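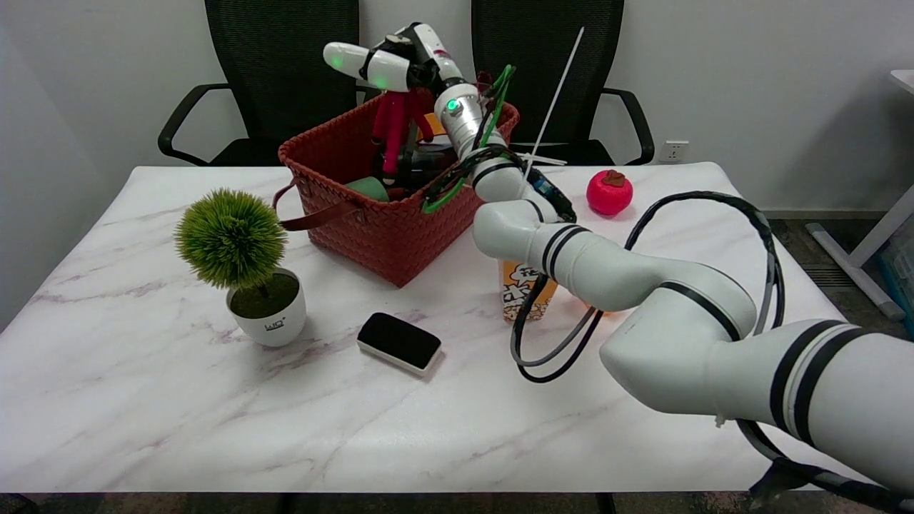 The baskets were Aishwarya Thampi's idea, and she would like it known that she argued for them for weeks. Everyone else wanted plain plastic trays, she told me while I was still trying to get my visitor's badge to stick to my jumper. Trays are easy, she said, and her gran doesn't own a single tray, but she has baskets all over the house.

I'd come to Folton's open day in Staltham expecting big orange machines behind a cage, sparks, that sort of thing. I grew up near a car plant and that's what a robot is to me. Instead I got a room with office chairs, a marble-patterned table and a pair of white arms going about a job my children have been refusing to do for years, namely putting things away.

The project is called Kuvby (rhymes with "rugby", more or less, and no, I couldn't get anyone to tell me what it stands for). The idea is simple enough that I could explain it to my mum on the phone that evening. You leave a mess on a table, the robot works out what each thing is and how to get hold of it, and the thing goes in the basket. Eighty of us had signed up for the day and we were let in 16 at a time, which meant a lot of standing in a corridor with a biscuit first.

I loved it, I'll say that straight away! But it's slow. You stand there willing the thing on, the way you do when somebody in front of you at the till is hunting for the right change. A woman next to me whispered "go on, go on" under her breath for the whole of one grab, and when the fingers finally closed she got a small round of applause herself.

What I hadn't thought about is how different things are from one another when you have to pick them up. I've never once planned how to hold an apple. Finn Hellwig, who looks after the grippers, had me try it with two barbecue skewers taped to my fingers and I dropped everything he gave me, including a sponge. Soft toys are the worst, he said, as they never hang the same way twice. Legs go everywhere. He has a drawer of them at home now and his partner has started asking questions.

The fingers come from a small firm called Schmieder, and they're rounded and white and much friendlier looking than I'd imagined. Finn let us pass a spare one round. Somebody asked what happens if it squeezes too hard and he said they'd been through a fair few eggs in March, and left it there.

The toy with the long legs was the one I kept watching. It went up by the gripper and dangled over the basket, with a cheerful little duck sitting on the table by a popcorn box, and I'm afraid I got quite involved.

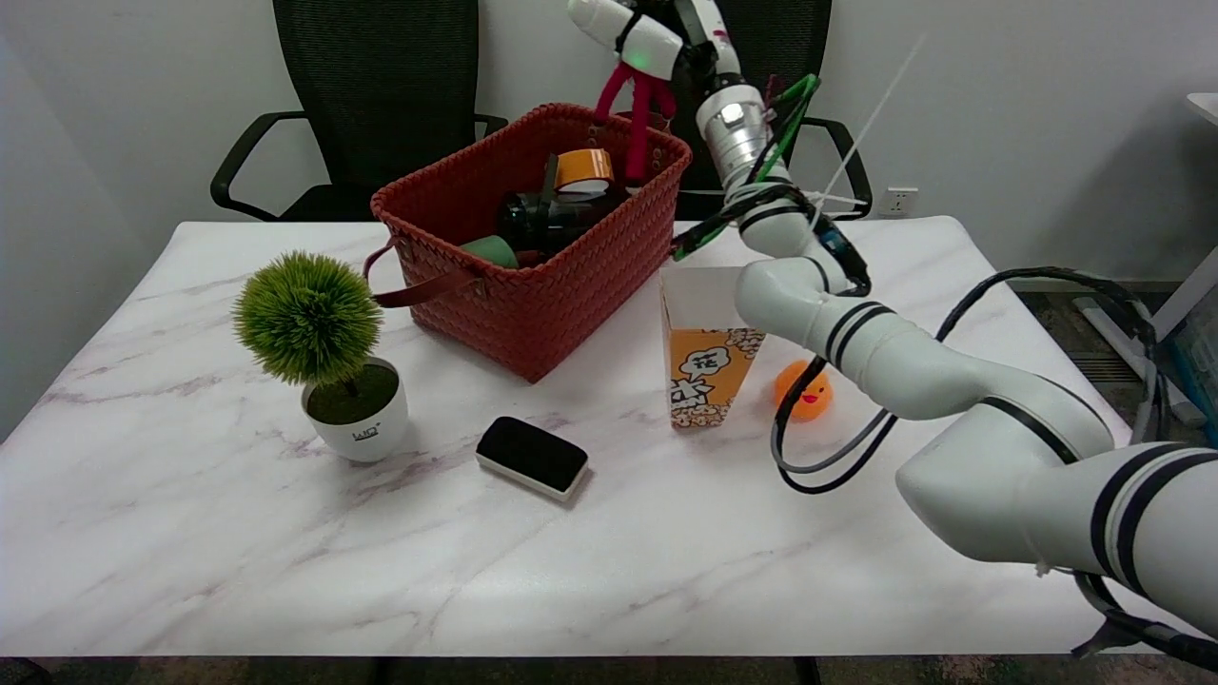 Going along yourself

Folton's next open day is on October 7, 2018, at the same site in Staltham. Entry is free but you do need to book, and the car park is tiny, so take the bus if you can. Ask to try the skewers.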